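Ticket 597: returns sorting table, right arm pauses before the orange bin
Last updated: October, 4:20 pm

Okay, picking this one back up, because the day shift asked me again at lunch and I'd rather write it down once. The table sorts the small stuff from the Berkville returns (chargers, cables, little boxed gadgets) into three bins. The left arm is fine. The right arm stops for 6 seconds on its way to the third bin, then carries on as if nothing happened!

What I've tried so far:
- Restarted the Denik controller. Same pause.
- Swapped the two arms' settings. Pause stayed on the right, so I swapped them back.
- Slowed the right arm down. Fewer pauses, but we only got through 32 items before break and people were grumbling.
- Re-taught the drop point for the orange bin. Ran 20 items, two pauses. Better!

The other half of this ticket is the people half. Before the arms came in, two of us stood there sorting all day and chatted the whole time. Now one person feeds the table and the other is off doing label checks, and whoever's feeding ends up babysitting the pause. My wrists love the new setup, I'll say that, but it's a quieter job than it was.

Set up for the next run with the new drop point:

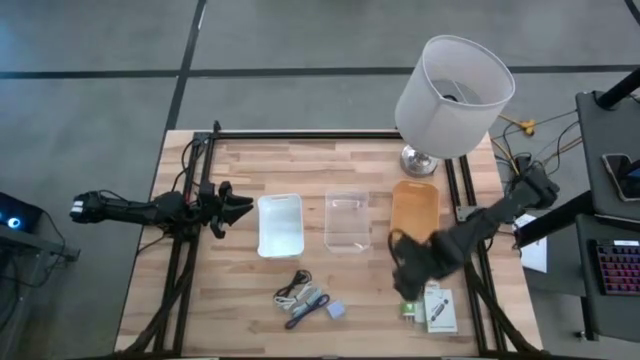
Cledwyn Jenkins: I can live with the pause if it's down to two in 20. What I'd like is for the feeder and the label checker to trade places at break, so the same person isn't stuck watching arms until they go home. Can we put that in the ticket too?

Added! Trading at break starts tomorrow. Leaving this open until I've run a full tote from Stinden.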